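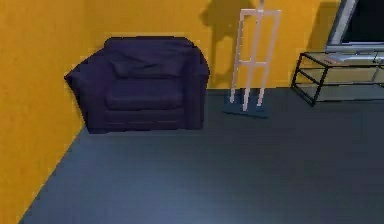
4.2 Comparer les deux contrôleurs dans le salon simulé

Figure 4. Le salon orange de notre banc de simulation, vu par la caméra haute : fauteuil dans l'angle, support blanc à deux barreaux, meuble TV à plateaux de verre.

Passons à la partie qui nous a le plus amusés (et le plus énervés, je l'avoue). Après les essais sur table de la section 4.1, je voulais savoir si le classement de nos deux contrôleurs tenait encore dans une pièce meublée, avec un vrai fond de mur et des objets qu'on n'a pas choisis pour leur docilité. Le premier contrôleur, Wondiro, replanifie toute la trajectoire à chaque nouvelle observation. Le second, Hallska, suit une trajectoire calculée une fois pour toutes et se contente de la corriger localement. Même bras, même pince, même politique de perception en amont : seule la couche de commande change.

Nous avons lancé 384 épisodes par contrôleur, répartis sur 7 variantes de départ du bras. La tâche est toujours la même : amener la pince au-dessus du petit objet plat posé sur le plateau de verre (figure 4, à droite), descendre, fermer, remonter. Ça paraît banal, et pourtant ! Un objet mince couché sur une surface translucide, c'est à peu près ce que je donnerais à un étudiant pour le dégoûter des cartes de profondeur. Dans nos rendus, le mur jaune se voit à travers les deux niveaux du meuble, et l'estimateur place volontiers la surface trop bas. La pince arrive alors trop vite, touche le verre, et l'épisode est compté comme un échec.

Wondiro réussit 70 % des épisodes, Hallska 30 %. Je m'attendais à un écart, pas à celui-là. En relisant les trajectoires une par une avec Pankaj Bhardwaj, nous avons vu que Hallska perdait surtout dans la phase de descente : sa correction locale est bornée, et quand l'erreur de hauteur dépasse la borne, il n'a plus aucun moyen de se rattraper. Wondiro, lui, reprend son plan de zéro et s'en sort souvent au deuxième passage – au prix d'un temps de calcul nettement plus long, ce que le taux de réussite seul ne dit pas.

Un mot sur la caméra, parce que la question nous a été posée à chaque présentation interne. Nous avons gardé un point de vue en hauteur, incliné vers le sol, fixe pendant tout l'épisode. Il laisse une grande surface de sol gris-bleu bien dégagée, pratique pour suivre l'arrivée du bras, mais le téléviseur sort en partie du champ et le bord droit du meuble aussi. Nous avions essayé en octobre une vue plus frontale : l'objet y devenait si mince que la détection décrochait sans arrêt, et nous l'avons abandonnée.

Il y a aussi les ombres. Celle qui s'étale sur le mur du fond, entre le fauteuil et le haut de l'image, est large, d'un orange plus foncé, avec un contour assez biscornu. La première version de notre segmentation la prenait pour un meuble, et Wondiro, très prudent, faisait de superbes détours pour l'éviter (j'ai gardé les vidéos, elles me font encore rire). Nous avons donc réentraîné le module avec des éclairages tirés au hasard avant de lancer la comparaison, et les deux contrôleurs reçoivent la version corrigée.

Le support blanc nous a posé un problème plus sérieux. Ses montants sont fins, et l'espace entre les deux barreaux ressemble à un passage libre. Dans la carte d'occupation à basse résolution, il disparaît parfois complètement. Hallska n'en souffre presque pas, puisque sa trajectoire initiale contourne largement la plaque de base. Wondiro, en replanifiant, tente de temps en temps de couper au plus court et accroche un montant. Une partie de ses échecs vient de là, et nous y revenons en section 4.4 avec la carte fine de la bibliothèque Upadhyay.

Reste le fauteuil, presque noir sur fond orange, que les deux contrôleurs ignorent superbement. Il est loin de la cible et aucun épisode ne l'a mis en jeu. Nous le déplacerons devant le meuble TV dans la série suivante.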